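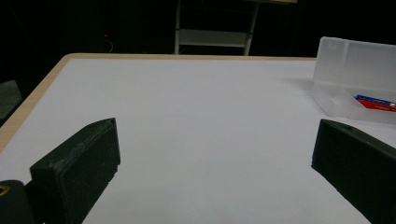 Tarek Zoubi reckons a white table is the daftest thing you can put in a room where people make things. He left a comment to that effect under my last post, and went on to say I'd be scrubbing biro off it by Friday. Well, Tarek, it was Thursday's child's felt tip and it came off with a damp cloth, so there!

I do take the point though. I dithered over this one for most of February. The other contender was a dark one from Salameh, very handsome, but I sew a lot of navy and black and I've spent enough evenings patting about for a dropped needle. On white I can find everything. Pins, snippets, the little hook and eye that's always trying to get away from me. And I like the pale wooden edging, which stops it looking like something out of a dentist's.

It's from Brustix, the Ondthorpe branch (parking is dreadful, go early), and I paid 300 for it, a bit more than I'd told myself I would. Getting it up the stairs took two of us and a lot of bad language. The legs went on in an evening, once I'd found the bag of bolts I had put somewhere safe.

The bigger change is my new rule that whatever lives on the table has to live in a box, at the far corner. Before this I had a drift of stuff across the whole top and did my cutting out on the floor, which my knees are no longer keen on.

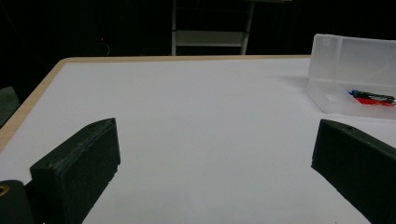 The box corner, far right.

I went for the frosted sort of plastic so that I can't quite see the muddle inside. My sister swears by the Plakex ones with the clip lids, and she may be right, but she also irons tea towels.

The rest of the top stays clear, or that's the plan. I've managed it for 23 days so far, with one lapse involving a zip and a birthday cake. I clear up last thing at night with the radio on and it takes me 5 minutes, tops.
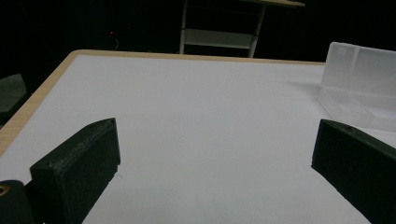 What's next

Shelves, I think, and a better lamp, as that end of the room is gloomy once the sun's gone. If anyone has a lamp they love that clamps on without chewing up the edge of a table, do leave me a comment. Tarek, you're allowed one too.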